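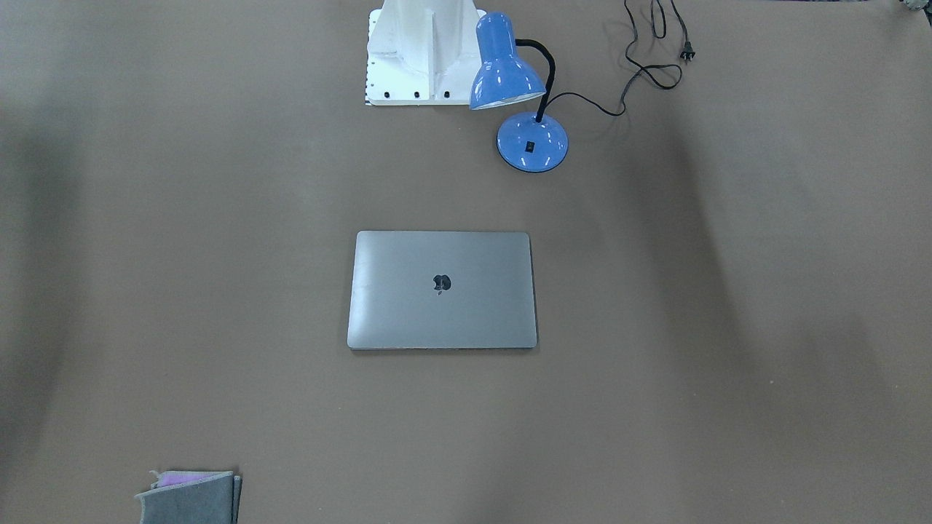

Mon 30 July

Rain gauge read 15 mm at the Skostusbridge plot. Cleared the funnel screen and reset the float. Soil probe in bed 3 still drifts high after a soaking - will swap it with the spare from Kelmendi and compare over a week. Philomena Phelan wants the February readings retyped, as two columns were switched in her copy. Did half before supper.

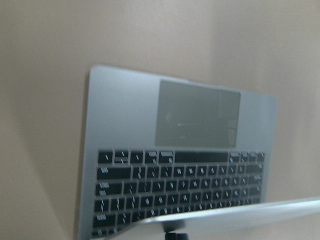
Evening

Barometer falling slowly. Topped up the water butt to 200 liters and shut the valve. Beans need tying in tomorrow - the twine is in the shed.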